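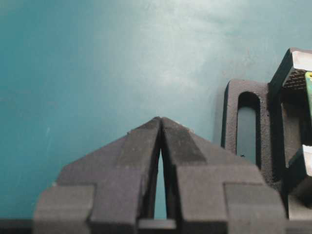
Tudor Coman had the kettle on before I'd got my coat off, and we were well into our second cup before either of us remembered that I'd come to talk about tabletops. He has been painting and refinishing them at Nostovico for long enough that his sleeves have gone the same colours as his stock, and he is very happy to tell you which cuff belongs to which kitchen.

Teal is the one people ask him for most, and he has firm views on it. "It's a colour that won't sit still," he says. "You look at it on one side and it's deep, nearly like a pond, and then the light catches the other side and it's gone white on you. People ring me up and say, Tudor, it's faded! And I say, go and stand by the other wall, my love, and then ring me back." (Most of them, he adds, don't ring back.)

I ask about scratches, having a rather sad table of my own at home, and he waves a biscuit at me. A short pale mark on a smooth blue top doesn't trouble him in the least. "You've got a table, you eat at it, you do your sums at it, the children do whatever it is children do. Of course there's a mark. If it's only in the top coat I leave it be, and if it really bothers somebody I'll charge them 80 pounds and take the whole thing back properly. I won't dab at it. Dabbing always shows."

Specks are another matter, and here we were off for a good quarter of an hour on dust, draughts and the big doors at his old workshop in Nesberg, where he once had to redo an order for the Jayasinghe tea rooms because somebody had been sweeping next door. He still has the two worst tops and uses them for trying out colours.

He finishes every piece by hand, with a soft cloth and a great deal of patience, and he'd like to be doing more of the big farmhouse ones again come February. "They take up the whole room and you can't get past to the sink," he says, getting up to fill the kettle again, "but I do love a big one."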